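Looking after cell 2 at Pleltdale

Photo gallery. Text by Dilani Liyanage, bench notes by Dilruba Dissanayake
Last updated: 2023-11-25

14 shares · 3 comments

Cell 2 is the two-armed table at the far end of our Pleltdale workshop. It does sorting and packing practice with household things, and it runs most of the day. This page is about keeping it running. A few people from Festport asked how we set ours up after they saw it in June, and Dilruba had already written most of it down on the back of job sheets, so we have typed those up and put them with the gallery.

The cell was built from a Dravari frame kit. We added the rail for the arms ourselves. Each arm bolts to a plate, and each plate clamps to the rail, so an arm can come off with its plate in one piece. That was worth the extra drilling. When we swap an arm we mark the rail on both sides of the plate with a paint pen first, then slacken the clamps. If the plate goes back on the marks, the arm normally needs only a short check before it can work again.

The counter on the controller stood at 3173 cycles when we did the last full service. We service at every 3000 cycles or as near to it as the work allows. The one before was early, at 1688, after the left gripper started closing late. That was a worn finger pad and a loose screw behind it, and both were put right the same afternoon.

The order we work in is always the same. Power off at the wall, arms lowered to rest by hand, then cables, then joints, then grippers, then camera. Dilruba does cables first since a bad one can look like almost any other fault. She runs a finger along the full length and bends it gently where it leaves each joint. Anything stiff or flattened gets changed.

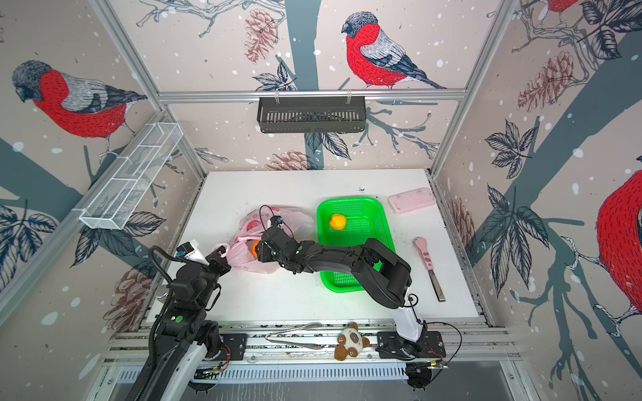
Cell 2 with both arms at the pink bag. The right gripper is reaching into it and the green basket is on the table.

Bags are the hardest thing we give this cell. The film is thin and slides off the pads, and a gripper that is slightly out of line will pinch the bag and miss what is in it. So we use a bag as the last test after any repair. A block or a ball will go well enough with a gripper that is a little off. A bag shows it up at once.

Setting the two arms to each other takes longer than anything else. We bring both grippers to the same mark on the table, first the left, then the right, and note the difference. If it is more than the width of the pen line we loosen the right plate and move it. We always move the right one and leave the left alone. Otherwise you end up chasing the error from one side to the other, and we have lost a morning to that.

The small camera on the left gripper has its own routine. Lens wiped with a dry cloth, bracket screws checked with the short key, plug pushed home. Please don't use thread lock on the bracket. Somebody did once and we broke the bracket getting it off.

The walls are papered with a bullfinch pattern. The paper is changed from time to time and the only upkeep is to press the corners back down when they lift. Check that the edges are flat before starting the arms. The baskets on the walls should be tugged by hand to see that they are still tight.

Loose objects get tidied at the end of the day. They may sit on the front rail while work is going on, but they need to be off it before anyone moves a plate. Tongs under a clamp will hold it up just enough for the arm to lean, and it is not easy to see.

Parts we keep on the shelf for this cell:
Finger pads, two sets
One spare gripper motor
Cable, long and short
Rail clamps and bolts
A spare camera bracket (see above)

The pads come from Admasu and last us more than 4000 cycles if they are kept clean. Wipe them with a damp cloth and let them dry before use. Spirit makes them go hard.

After a service we run the arms slowly with no objects, then with the basket, then with a bag. One person stays at the stop button for all of it. The cycle number, the date and initials go in the book by the door, along with anything that was changed. Small things count too, so if you only tightened a screw, write down which one.

Still to do on cell 2: new labels for the arm cables, and a better cover for the controller fan. Dilruba has the drawing for the cover if anyone at Festport would like a copy.

3 comments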